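03/09/2018 - Moisture runs, bench 2

Picking up where the April sheets stop. Object is still to find out why the Lidodel flour gives a slack dough at the same water addition that works with the Hindinano flour. Both are sold as the same grade.

Oven drying first. Dishes preheated, cooled in the desiccator, tared. Five portions of each flour, lids off going in, lids on coming out. Balance drifted in the last digit until I moved it away from the window, so the first pair is struck out and repeated.
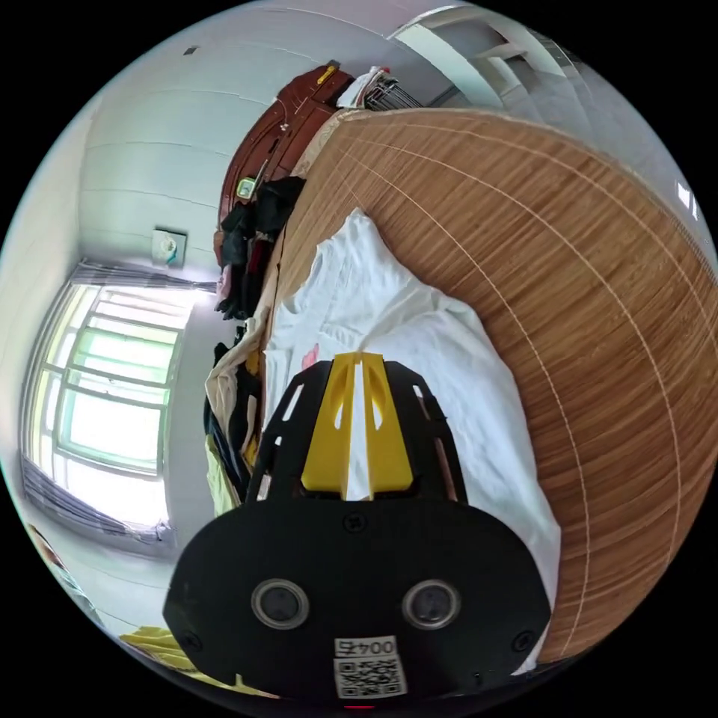 Repeat pair agreed well. Lidodel came out drier than its data sheet says, which goes the wrong way for the slack dough. Moisture alone does not explain it. Absorption has to be coming from damaged starch or protein.

Sieving next. 800 g of each through the 170 micron screen, 11 minutes on the shaker, brush the underside, weigh overs. Lidodel leaves clearly more on the screen - coarser grind, probably less starch damage. The gap may be down to roll setting. The old Bühler manual has a section on this but our copy is missing those pages. Asked İlker Tekin for his.

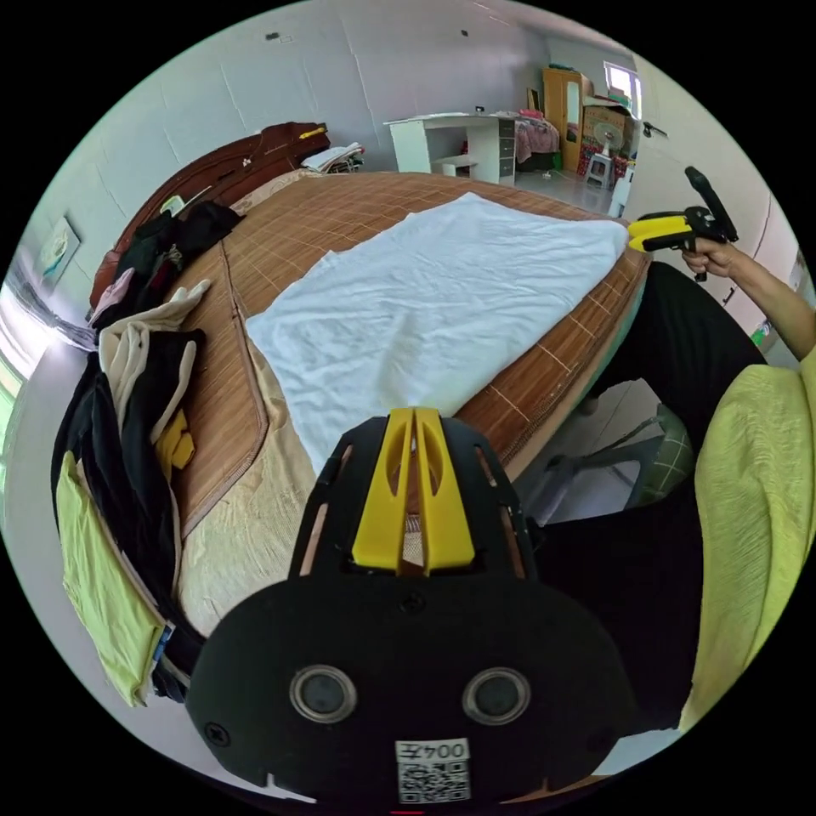 Güven Baysal wrote in the margin that coarse flour also hydrates late, and that I should rest the dough and measure again before blaming the mill. He would also like the screen checked for a slack mesh, as the overs looked high to him for both flours.

Fair on both points. Mesh checked at the clamp ring, no slack found. Rested doughs set up under film, same water as before, readings to be taken at the start and after the rest.
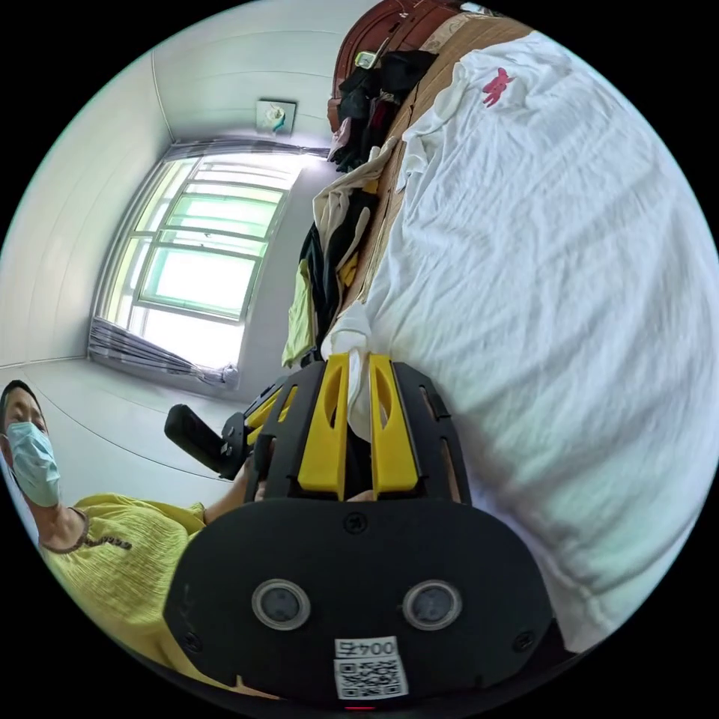 Sample numbering: bag 1089 is Lidodel, second delivery. Do not mix with the opened bag on the lower shelf, which has no lot number and should go out. The Hilton scoop is for Hindinano only until the runs are finished.

Still open: ash on both, wet gluten by hand wash, new desiccant (the current lot is mostly pink). Rested dough figures go on the next page.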